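Search this site Enter keywords Go

Evaluation of the Kerngate Sorting Kit for Use in an Introductory Automation Course

Student Project Report, Department of Applied Engineering
Prepared by Parveen Patwary and Trilok Kaushik
Faculty advisor: Antonina Antoniuk

1. Purpose

The department asked the project team to review the Kerngate sorting kit and to advise whether it should replace the conveyor trainers now used in the first-year laboratory. The kit is offered as a package of simulation software, printed lab guides, and a tabletop robot arm, and the simulation may be licensed on its own. This report covers the simulation license and the lab guides. The physical arm was not part of the review.

2. Method

The team worked under a trial license in November. Each of the 18 exercises in the lab guide was completed by both authors separately, and notes were compared afterward. Two students from the first-year section, Obaidul Abeysekara and Dinesh Patwary, then attempted the first four exercises with only the printed guide for help. Neither had used the software before.

Exercises were judged on whether the instructions could be followed as written, whether the simulated arm behaved the same way on repeated runs, and whether the task supported an outcome in the course syllabus.

3. Findings

3.1 Installation

The software installed without difficulty on the laboratory workstations. The license server required a port that the campus network blocks by default, and the request to open it took longer than the installation itself. Departments considering the kit should submit this request early.

3.2 Lab guide

The early exercises are clearly written. Exercise 7 refers to a menu that has been renamed in the current version, and Exercise 12 gives joint limits in radians where the software shows degrees. Both first-year students completed their assigned exercises within the lab period, although Mr. Abeysekara had to restart Exercise 3 after saving over the starting file.

3.3 Cup sorting exercise

The cup sorting exercise is the longest in the guide. Students program the arm to move orange and gray cups from a round tray to a bin with a yellow and a green compartment. The team found it well suited to teaching approach points and gripper timing. Grasp settings must be entered by hand for each cup position, and a small error in height usually ends the run.
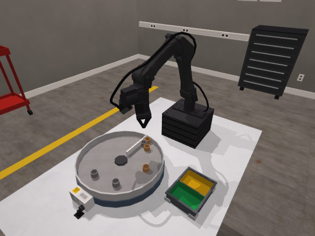 Can the simulation be licensed without buying the physical arm?

The simulation is sold under a separate classroom license, and all exercises in the lab guide can be completed with it alone.

3.4 Support

The team sent two questions to the vendor during the trial. The first, on the renamed menu, was answered the same day. The second, on exporting student logs, was still open when the trial ended.

4. Recommendation

The team recommends that the department adopt the simulation license for one section and keep the conveyor trainers in the remaining sections until the log export question is settled. A correction sheet for Exercises 7 and 12 should be handed out with the guide. Purchase of the physical arm should be considered separately, after a demonstration unit has been tested in the laboratory.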